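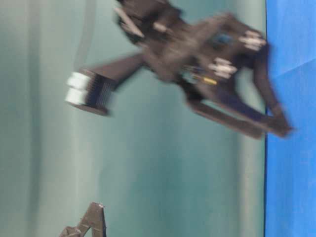 A bright blue strip on the right, gray-green behind, and a dark brown mechanism in movement.

What Do We Call Blue? Color Words in Daily Speech Among Residents of Gonley

Project report, second year, Language and Society
Jerome Villanueva
Clollari College

Summary

This report is about the words that people choose when they must name a shade of blue without preparation. I showed painted cards to 59 residents of Gonley and wrote down the name they gave to each card. In total I collected 1,449 answers. The simple word "blue" was the most common answer, but the borders of this word were not the same for all speakers. The largest disagreement was on the cards between blue and green. Speakers who grew up with another first language did not disagree more than the others on these cards, and I had expected the opposite.

1. Introduction

My first language has two ordinary words where English has only "blue". One is for the light color of the sky in the morning and the other is for a dark color, as in a school uniform. As a child I did not think of them as two kinds of one color. When I started to learn English, the teacher told us that both are "blue", and for a long time this felt to me like calling an orange and a lemon by one name.

Several languages make a division like this. Russian is the case most often given in textbooks, with "goluboy" for light blue and "siniy" for dark blue. Other languages go in the other direction and have one word which covers both blue and green. In Japanese, the word "ao" is used for the green traffic light, although a separate word for green exists.

Gonley is a good town for a small study of this kind. The market district, which is called Prarano, has families from many countries, and one can hear four or five languages in the bus on any morning. English is the language of the shops and the schools.

I wanted to answer three questions. Which words do people use for blue shades when they have to answer quickly? On which shades do they disagree? Does the first language of the speaker have an influence on the answer in English?

2. Earlier reading

The starting point for most work on this subject is the book "Basic Color Terms" by Berlin and Kay, from 1969. The authors proposed that languages get their basic color words in a more or less fixed order, and that black, white and red come early while blue comes later. This order has been criticized and changed since then, also by the authors themselves. For my project the useful part is the idea of a "basic" term: a short word which is known to all speakers, which is not part of another color, and which can be used for any kind of object. "Blue" is basic in this sense. "Navy" is less clear, and "blond" is not basic, as we use it for hair, wood and a few other things only.

I also read about the order of naming in children. Small children often know that the color words belong together before they know which word goes to which color. A child who is asked for the color of a ball will answer with a color, but it can be the wrong one. My niece said "blue" for everything during one whole winter.
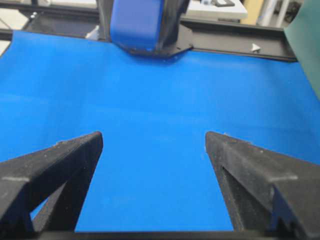
Bright blue surface with two black gripper fingers in front of it.

3. Method

3.1 The cards

I made twenty-five cards, each of the size of a playing card. The paint was ordinary wall paint from Gu, a paint shop near the college, and I mixed the shades by hand from a small number of cans. This was cheaper than printing. It also avoided a problem that I met in my first test, when the library printer made two of my blues look the same. I numbered the cards on the back. Card 1 was nearly white with a little blue, and the last card was a green with almost no blue inside. The cards from 17 to 21 were the ones in the middle between blue and green.

One weakness must be said already here. Wall paint dries darker than it looks in the can, and I did not have an instrument to measure the final color. The order of the cards was decided by my own eye and checked by two classmates, who agreed with it except for one pair.

3.2 The speakers

I found speakers in three places: the college cafeteria, the public library, and the Sunday market in Prarano. At the market I had a table beside a woman who sells thread and buttons, and a number of her customers came over to me while they were waiting. I asked each person for an age group, the languages of the home in childhood, and whether the person knew of any color blindness. Two men told me that they had difficulty with red and green. I interviewed them with pleasure but they are not in the results.

3.3 The interview

I showed one card at a time on a gray sheet of cardboard, under daylight when it was possible. The question was always the same: "What color would you call this?" I did not say the word "blue" before the interview. If a person gave two names, I wrote the first. If a person had no answer after a short time, I left the line empty and took the next card. The order of the cards was mixed for each speaker.

The interviews were done in May, all of them between ten in the morning and four in the afternoon.
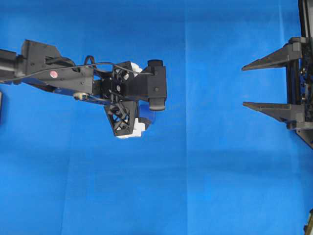

Black equipment against saturated blue fabric, with one small round red sticker.

4. Results

4.1 The common words

The word "blue" alone was given 522 times. Another 414 answers had "blue" together with a second word, for example "light blue", "dark blue", "baby blue" or "dusty blue". "Light" and "dark" were much more frequent than all other additions. The remaining answers were other single words, such as "navy", "teal", "turquoise" and "green", and longer inventions which are treated in 4.3.

"Navy" was a very stable word. People of all age groups used it, they used it for the same three cards, and they answered without waiting. "Royal blue" was nearly as stable, but only with the speakers over forty. Younger speakers called the same card "bright blue" or simply "blue". I think school clothing and sports teams can have a role in this, but I did not ask about it.

4.2 Between blue and green

Cards 17 to 21 gave the most different answers. For card 19, no word was used by even a third of the speakers. "Teal" and "turquoise" were both common, and I noticed that people did not agree on which of the two is darker. One retired painter told me that turquoise must always be light and that anybody who says something else has never bought it. The next speaker, a nurse, used "turquoise" for the darkest card of the group.

I divided the speakers into those who had only English at home in childhood and those who had another language, alone or together with English. The two groups had a similar spread of answers on these cards. Inside the second group, there was a small sign that speakers with a separate word for light blue used "light blue" more often for the pale cards and plain "blue" less often. The number of such speakers was too small to make a claim.

4.3 Names from things

Many speakers reached for an object when they did not find a word. I heard "swimming pool", "old jeans", "hospital wall", "toothpaste", "the bus" and "my mother's kitchen". The last one was said by three persons who did not know each other, and for three different cards. Local knowledge is also visible here. "The bus" means the green-blue of the Gonley town buses, and a visitor would not understand it.

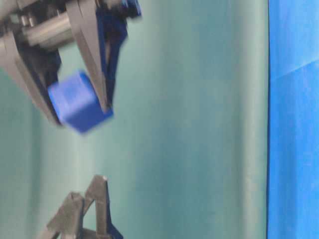
A royal-blue cube, lighter on one face, held between two gray fingers.

5. Discussion

The first question has a simple answer. In fast naming, people stay with the basic word or put "light" or "dark" before it. This agrees with my reading, where basic words are described as quicker and more stable than others.

The second question is also answered in part. The disagreement is not spread equally over the cards, it is collected at the border with green. It is possible that this comes from my mixing and not from the language. A better set of cards, with equal steps between them, could show if card 19 is really so difficult or if I only made an ugly color. Two speakers told me it was ugly.

For the third question I must be careful. My own feeling as a speaker is that the first language stays somewhere behind the second one. I still hesitate a little before I call a dark coat and a summer sky by the same word. But the answers I collected do not show this clearly, and a person who has lived in English for thirty years is not in the same situation as a person who came last year. I did not ask how long the speakers had used English, and this is the question I would add first if I did the work again.

There is also the matter of surface. A flat painted card is different from a cloth, a glass or an object with a corner, where one side is lighter than the other and we still say it has one color. My speakers named cards, and their names for real things could be different. Around half of the speakers tilted the card toward the window before they answered, although I had not told them that they could hold it.

6. Things to improve

Buy a printed color set with known values, or borrow one from the art department.
Ask how many years the speaker has used English every day.
Use one room with one lamp for all interviews. At the market the light changed each time a cloud came.
Record the voice, if the speaker allows it. I wrote by hand and sometimes I was too slow to note the second name.

7. Thanks

I thank the library staff for the small table by the north window, and the shop Gu for giving me the half-used cans at a low price. The cards are kept in the department office in a brown envelope, and other students can use them. Card 8 has a coffee stain on one corner and should be painted again.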